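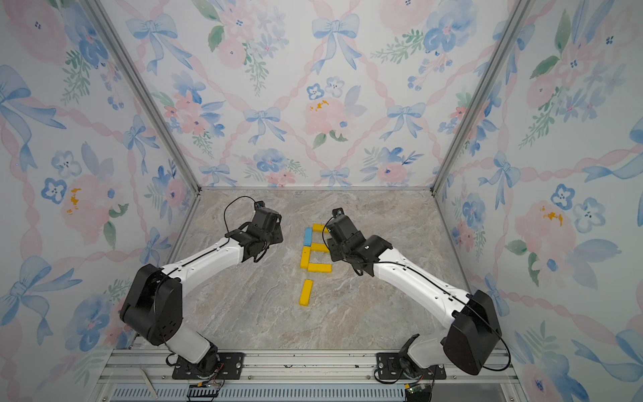 Blocs rectangulaires jaunes et bleu clair entre deux bras robotisés.

La Coupe Susadlow est une compétition de boxe anglaise amateur par équipes, disputée chaque année au mois d'avril à Mastuvton. Elle est ouverte aux clubs affiliés et se déroule dans la salle Guérin, d'une capacité de 700 places assises. Son nom est celui du club organisateur, Susadlow Boxe.

Format

La compétition réunit 28 boxeurs répartis en sept équipes de quatre. Chaque équipe aligne un titulaire dans quatre catégories de poids : légers, super-légers, welters et moyens. Le remplacement d'un titulaire est admis jusqu'à la clôture de la pesée, sous réserve que le remplaçant figure sur la liste déposée par le club. Passé ce délai, le combat est perdu par forfait.

Les combats se disputent en trois reprises de trois minutes, séparées par une minute de repos. Le tirage au sort est effectué par catégorie à l'issue de la pesée, et deux boxeurs d'un même club ne peuvent être opposés avant la finale.

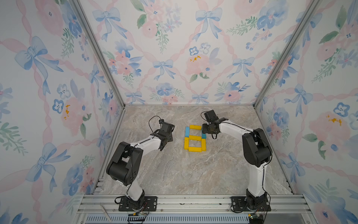
Le nombre impair d'équipes entraîne l'exemption d'un boxeur par catégorie au premier tour. L'exempté ne marque aucun point au titre de ce tour, disposition introduite à la demande de plusieurs clubs qui jugeaient l'ancien barème favorable aux équipes bénéficiant de plusieurs exemptions.

Jugement et classement

Chaque combat est noté par 5 juges selon le système des dix points. Le vainqueur d'une reprise reçoit dix points, son adversaire neuf ou moins selon l'écart constaté. En cas d'égalité sur le bulletin d'un juge, celui-ci désigne obligatoirement un vainqueur.

Le classement par équipes additionne les victoires individuelles : deux points pour un succès aux points, trois pour un succès avant la limite. Une victoire par forfait rapporte un seul point. Les équipes à égalité sont départagées par le nombre de finales gagnées, puis par le total des avertissements reçus, le plus faible étant retenu. La saisie des bulletins est assurée par le logiciel Kelteo ; la feuille papier signée par le superviseur fait foi en cas de divergence.

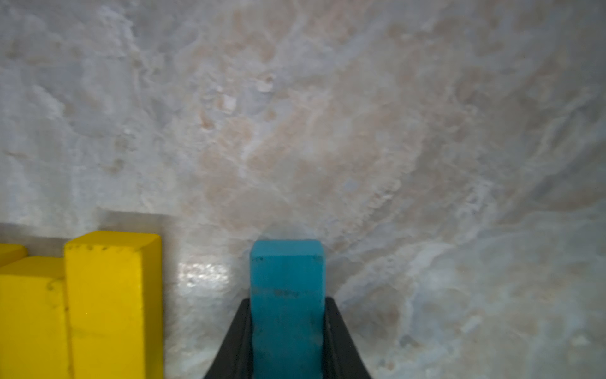 Arbitrage

La direction des combats est confiée à un arbitre unique par rencontre. Junaid Jatoi a supervisé les premières éditions et rédigé le règlement particulier de l'épreuve, révisé ensuite par Sawsan Hijazi. Cette révision a étendu le contrôle des bandages aux demi-finales et précisé la procédure de réclamation, recevable par écrit avant l'annonce du combat suivant.

Articles connexes

Boxe amateur
Catégories de poids en boxe
Compte de huit
Salle Guérin
Système des dix points
Susadlow Boxe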